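Juvmont Adult Learning Center
Progress Report to the Sánchez Fund
Reporting period: January through March

Purpose of the grant

The Sánchez Fund supports evening reading and writing classes for adults in the Likmont and Nitska neighborhoods. This report covers enrollment, attendance, staffing and spending for the first quarter of the grant year. The financial statement is attached separately.

Enrollment and attendance

A total of 53 adults enrolled during the quarter. Most heard of the classes through a family member or an employer. Attendance was steady in January, dropped in February when the Nitska bus route was suspended for road work, and recovered in March. The Center moved the start of the Nitska class from 6:00 to 6:30 p.m. for the length of the suspension, and learners have asked that the later start be kept. We intend to keep it through the summer. 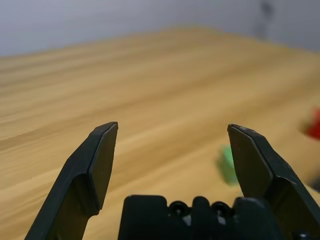
Small-group teaching remains the core of the program. Groups are formed by reading level at intake and reviewed at the end of each month. The Fund's site visitor asked last fall whether learners would be better served at individual desks. After discussion with the instructors, the Center has kept to shared wooden tables of the light-colored kind, with a plain wall beyond, and has put the furniture money toward books. Instructors report that learners at the lower levels read aloud more readily when seated together.

Five instructors taught during the period, one fewer than planned. The vacant position was advertised twice and remains open. Class hours were covered by extending two existing contracts, and no sessions were canceled for lack of staff.
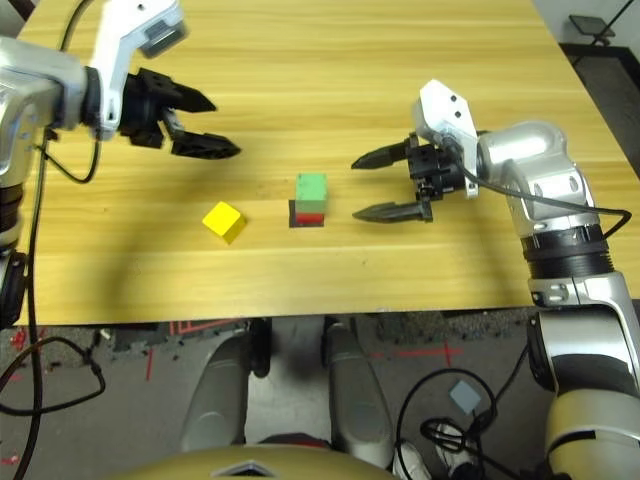

Section 3. Materials and Assessment

The Center purchased 11 sets of graded readers, including a workplace set requested by learners employed in food service and home care. Delivery of the final set was delayed by the publisher and is expected early next quarter.

All learners who completed intake were given a reading assessment. The written portion took longer than the time allowed, and scores for that portion should be read with caution. The Center has shortened the writing task and will use the new version from April. Results from the two versions will be reported separately so that the Fund can compare like with like.

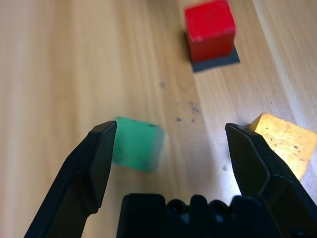 Page 3

Spending

Spending for the quarter was below budget, chiefly on account of the vacant instructor position. The Center requests permission to carry the unspent salary funds into the next quarter and to apply part of them to child care during class hours at Likmont. Lack of child care was the reason most often given by learners who withdrew.

Plans for the next quarter

The Center will fill the vacant position, open a second beginner group at Likmont, and complete the revised assessment for all continuing learners. The next report will be submitted in July.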